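# A faca, a tábua e a conversa do rabanete

Há um momento, em qualquer jantar de amigos com mais de 30 anos, em que alguém abre uma gaveta e mostra a faca nova. Tira-a devagar, passa o polegar de lado pela lâmina, explica a dureza do aço com um número que decorou na caixa. Depois corta um tomate que qualquer faca de supermercado teria cortado e ficamos todos a olhar para a rodela.

Passei boa parte de junho a cortar rabanete branco, e foi por causa de uma dessas facas. A Birnevow, marca de cutelaria que até há pouco tempo só se via em lojas de artigos de pesca, decidiu que chegara a hora de educar as cozinhas portuguesas e enviou às redações um conjunto com um livrinho. O livrinho garante que o rabanete é «o teste supremo da lâmina». Fiquei desconfiado. Nas páginas seguintes, com fotografias muito bonitas, o teste supremo da lâmina passa a ser a cebola, depois o salmão e, por fim, uma folha de papel.

O rabanete, ainda assim, merece alguma atenção. É comprido, pálido, barato na época, e tem a má fama de saber a pouco. Cru sabe a água com pimenta; cozinhado num caldo fica doce e quase translúcido. É também um legume traiçoeiro para quem corta à pressa, redondo e pesado, com tendência a rolar quando a faca entra torta. A casca sai bem com um descascador comum. Convém tirar uma segunda passagem onde ficou fibra, coisa que as receitas ilustradas costumam esquecer.

Comprei quatro quilos ao longo de três semanas, numa mercearia que os tem sempre ao fundo, ao pé dos nabos, com a etiqueta do preço trocada. Cortei-os com a Birnevow, com uma faca de chefe que tenho há 15 anos e com uma terceira, de cabo de plástico amarelo, que veio de brinde com uma panela. Tentei não saber qual estava a usar. É impossível, claro, e quem diz que fez testes cegos com facas está a contar uma história.

A diferença existe. Uma lâmina larga e bem afiada atravessa o rabanete sem o estalar, e a face do corte fica lisa. A faca do brinde rachava a rodela a meio do caminho, com um som de giz. Só que, passada pela pedra durante um serão, a minha velha faca de chefe fez rodelas que não consegui distinguir das outras, e a pedra custou uma pequena parte do conjunto. O livrinho da Birnevow dedica à afiação um parágrafo, na última página, e recomenda um serviço postal da própria casa.

Depois há a questão do cabo. A moda agora é o metal escovado, uma peça comprida que prolonga a lâmina e que fica muito bem ao lado de uma bancada clara com veios a imitar mármore. Fica bem e escorrega. Com as mãos molhadas, e as mãos de quem descasca rabanete estão sempre molhadas, dei por mim a apertar mais do que devia. Ao fim de um rabanete inteiro doía-me a base do polegar. Pus um pano à volta, o que estragava o desenho e resolvia o problema.

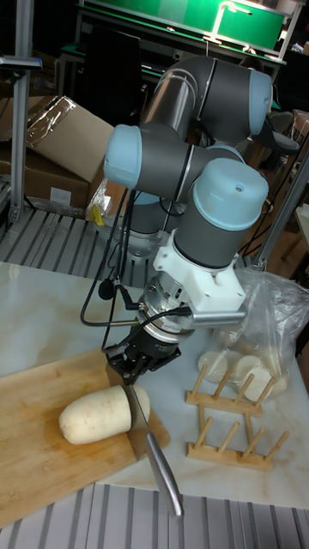 Mwakalinga, a quem li estas notas ao telefone, discordou de quase tudo: que eu cortava com o pulso, que o cabo de metal é excelente para quem sabe segurar numa faca, e que quem precisa de um pano devia dedicar-se às sopas de pacote. Quanto à pedra de afiar, deu-me razão, embora de má vontade.

Fico com a minha opinião e passo à tábua, que é onde se gasta dinheiro a sério sem dar por isso. O catálogo da Flikow tem 37 tábuas de cortar. Algumas têm um sulco para os sucos, outras uma pega que parece pensada para a parede, e há uma com um íman, cuja utilidade continuo sem perceber. Para rabanete quer-se madeira clara, sem enfeites, pesada o suficiente para não andar a passear pela bancada. A minha empenou no primeiro inverno e serve na mesma, com um pano húmido por baixo.

O escorredor de bambu é outro caso. Duas barras, uma fila de pinos de pé em cada uma, e os pratos encostados entre eles. É bonito, ocupa pouco e seca razoavelmente a loiça rasa. Para tigelas é um desastre. A revista Sadau, que nunca encontrou um objeto de bambu de que não gostasse, chamou-lhe «escultura quotidiana», e desconfio de que quem escreveu isso come tudo em pratos rasos. Ao fim de uns meses o meu ganhou umas manchas escuras na base dos pinos — lixei-as, voltaram.

E as rodelas? Guardei-as em sacos de plástico transparente, como toda a gente, e aqui tinha expectativas baixas. A sabedoria de internet manda mergulhá-las em água, envolvê-las em papel, pôr sal, não pôr sal, congelar, jamais congelar. Experimentei o que pude. No saco bem fechado, na gaveta de baixo do frigorífico, aguentaram quatro dias com boa cara, embora o cheiro ao abrir afaste as visitas. Em água ficaram mais estaladiças e mais insípidas. As congeladas serviram para caldo e para mais nada: descongelam moles, com ar de esponja.

A conserva rápida foi o que salvou o mês. Vinagre de arroz, açúcar, sal, rodelas finas, um frasco lavado. Ao outro dia comem-se com peixe grelhado ou de pé, à frente do frigorífico. Fiz uma versão com curcuma, que lhes dá um amarelo vivo e mancha tudo aquilo em que toca, incluindo a tábua e a manga de uma camisa de que eu gostava.

A faca da Birnevow voltou para a caixa e a caixa foi devolvida, como é hábito da casa. Ainda tenho meio rabanete na gaveta, e a mercearia continua com a etiqueta trocada.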